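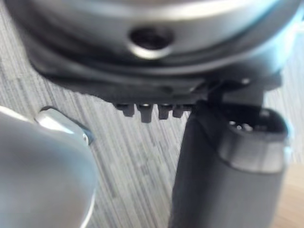
Setting a safe approach gap for your gripper

If you only pick up one good habit this year, make it this one! A written approach gap keeps fingers off connectors, and it takes one coffee break to set up. We use it on every cell at Durnham now, and I love how calm the first runs have become.

Before you start, put the controller in teach mode and keep the enable switch in your hand. Stay on reduced speed the whole time.

1. Jog to a point 90 mm out from the part and save it as your stop point. Every program passes through it, going in and coming out.

2. From there, move in along one axis only. No wrist rotation inside the gap – turn first, then travel.

3. Stop 2 mm short of contact and check both fingers, including the outer side of each one. Bare pins and small plastic tabs get a keep-out zone of their own (the Skokbridge sheet has a blank table for these).

4. Save the point, back out the same way, and run it again at slow speed.

Write the gap, the tool number and the month on the cell card. Changed the fingertips? Start over from step 1 – yes, even for the same model.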